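2 July 2018

The Prendgate mare is finally here! She sat at the post office for 13 days while I was up at the lake, and I drove straight over before I'd even unpacked the car. For anyone who hasn't followed my whining, she's a little resin horse, medallion plus, cast from a sculpture by Benedita Cordeiro, and I've wanted one since the first photos of the clay went around. Mine is number 4. She came primed but with the seams still showing, and there's a pinhole behind the left elbow that will need putty.

I love her head. I'd read a lot of grumbling on the board that the jowl was too deep, and Sérgio Rebelo posted a whole side-by-side with a real Lusitano to prove it, but in the hand it doesn't bother me one bit. What does bother me is the off hind. She rocks. Just a hair, but put her on glass and tap her hip and she goes tick, tick, tick like a bad diner table. I wrote to Phong Hồ, who has fixed more legs than I've owned horses, and he says very hot water, hold it, then cold, and go slower than I think I need to. I'm going to wait until I've had a full night's sleep and no coffee.

Now the color. I had my heart set on rose gray, and then Trinh La sent me pictures of her latest buckskin and I've been useless ever since. The dapples on that thing! She does them in pencil over pastel, sealing in between, and she told me she'd quit counting layers. My pastels are mostly Kosby, the square ones, and they're fine for bays but the yellow always goes a bit mustardy on me. She uses Salgado and mixes in a touch of pink. I have a set in my cart and have not pressed the button. (I will press the button.)

Tack is the other headache. The mare is a smidge wider in the barrel than my usual test horse, so the Britach saddle I finished in the spring sits up on her like a hat. I could take out the flocking, or make a new tree, or just show her in halter and stop fussing. Florêncio Sampaio has a pattern for a Portuguese saddle he promised to scan for me, and if that happens before October I'd love to have her ready for the fall show in the performance classes. 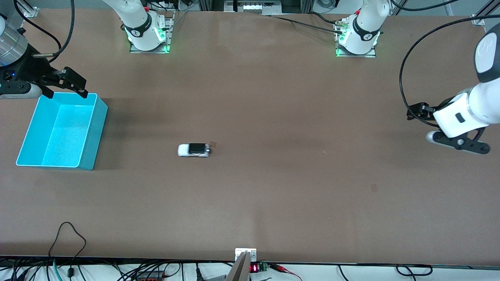 For the show I also want a proper base this time, after that sad square of felt I used last year. Arena footing, a bit of rail, maybe a pole on the ground. I keep going back and forth on the footing color, because a pale horse on pale sand just vanishes. A smooth brown like that tabletop would set off either a gray or a buckskin, I think, and the white of the arms stands out so nicely against it that I'm feeling pretty good about the gray again. Oh, and I should cut the base a little oversize so her tail doesn't hang off the back.

So tomorrow: seams, pinhole, and the first go at that leg if I'm feeling brave. I still need to find where I put the good sanding sticks, and she needs a name before I start calling her Tick-Tick for real.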